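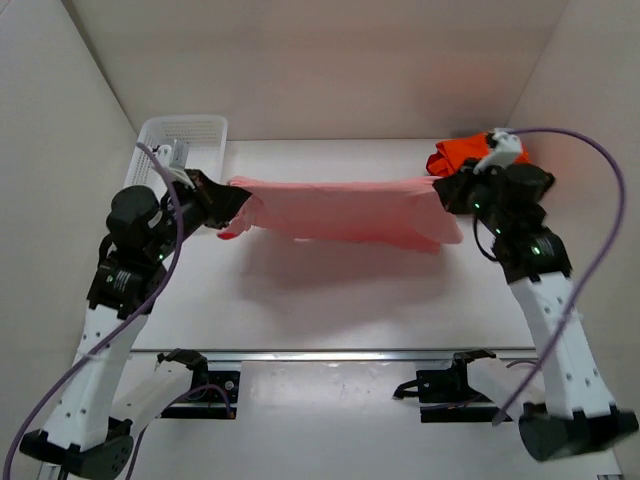 A pink cloth held by its top corners, with the lower part left to hang and curl.

The fold before the fold

Most people who say they can't fold have never been shown how to pick a cloth up. They take it by the middle, lay it down in a heap and then try to pat it into a rectangle. The patting takes a long time and the result slides off the shelf within a week.

At Erine, a small laundry on Clegg Street in Heltham, new starters spend their first morning on corners. The business washes table linen, tea towels and hand towels for restaurants, guest houses and a few private homes, and on a busy day in June it will send out 700 pieces. Everything larger than a napkin is folded by hand. Iveta Gajdoš opened the shop after six years in hotel laundries, and she still does two mornings a week at the folding table herself.

"You find the first corner and you keep it," she says. "Then you run your other hand along the edge until you get to the second one. If you let go to look for it, you start again."

Running the hand along the edge is slower than it sounds. A cloth straight out of the dryer is twisted, and the hem often doubles back on itself, so that what feels like a corner may be a crease. Gajdoš teaches people to feel for the place where two hems meet, which is thicker than the rest. On a thin cloth it may be the only part with any stiffness.

Once both corners are in hand, the cloth is pulled out until the top edge is straight. The rest can do what it likes for the moment. One side will usually hang lower than the other, and the bottom often curls. A small shake sorts out some of this, and gravity does more of it if you wait a few seconds. Then the cloth goes down on the table bottom edge first and is drawn slightly towards you as you lower it, so that the table drags out the creases.

Drawing it back is the step that gets left out at home. Lowered straight down, a cloth lands on its own curl and traps it, and you end up smoothing from the top, chasing a ridge from one side to the other.

The table

Erine's folding table is white, has no lip at the edge and stands a little higher than a kitchen worktop. The height was a matter of argument. Gajdoš wanted it at hip level; the two people who fold most days are both taller than she is and had sore backs by the end of the first month. They raised it on blocks, and she now stands on a mat.

The surface matters as well. Bare wood catches on terry loops, and a padded ironing table grips so well that nothing can be drawn across it. A smooth worktop or a wiped dining table is fine. Beds are where most household folding gets done, and they are poor for it: too low and too soft, and the cover moves along with whatever is on top of it. If the bed is the only large flat space you have, she suggests folding in the air as far as the halfway point and using the bed only for the last two folds.

White has one advantage, and it was pointed out to her by a customer. On a pale surface you can see a coloured cloth's outline, so it is easy to tell whether the edges are square. With white napkins on a white table you have to go by touch. For those the laundry uses a dark blue mat made by Plukix, bought for cutting dress patterns, with a grid printed on it.

Halves or thirds

The laundry folds tea towels in thirds lengthways and then in half twice. Hand towels are folded in half, then in thirds. Gajdoš has no strong feelings about either and will follow whatever a customer asks for, but she does hold that a household should pick one method per item and stick to it. A cupboard gets untidy when three people fold the same towel three ways, because the piles come out at different widths and lean.

To find your own, she says, start from the shelf. Measure how deep it is, then fold a towel until it fits with a finger's width to spare. Put the folded edge at the front. The loose edges go to the back, and you can then pull one out without opening up its neighbours.

Soft, light cloths are the awkward ones. A stiff linen tea towel keeps a crease once it has been pressed with the flat of the hand. A fleecy or brushed cloth won't, and springs open at every fold. Pressing harder makes no difference. Fewer folds help, and so does rolling – she rolls cleaning cloths and baby muslins and stands them on end in a basket, where they hold each other up.

Before it gets to the table

Some of the trouble starts in the machine. An overfilled dryer sends things out in ropes, and each rope has to be undone before anyone can look for a corner. Erine's dryers are filled to just over half. Small items go in with other small items, after too many napkins were found inside the corners of fitted sheets.

Taking the load out promptly matters more for cotton than for anything else. Left in a warm heap, cotton sets in whatever shape it fell. If you can't fold it straight away, lay the pieces flat on top of one another over the back of a chair, and come back later. It takes a minute and saves most of the ironing.

Sorting comes next, and here the laundry does something I have since copied. Before any folding begins, the whole load is split into piles by kind: all the hand towels, all the tea towels, all the cloths. Folding 20 of the same thing is quick, as your hands stop having to think about it. Going from a pillowcase to a sock to a bath sheet is tiring, and that is how most of us do it, straight out of the basket in whatever order things come up.

Fitted sheets I asked about last. Gajdoš tucks the corners into each other, lays the sheet down, folds in the elastic side and carries on as if it were a flat one. It came out as a fairly good square. She turned it over, found the lump on one side, and put it on the shelf with the lump facing the wall.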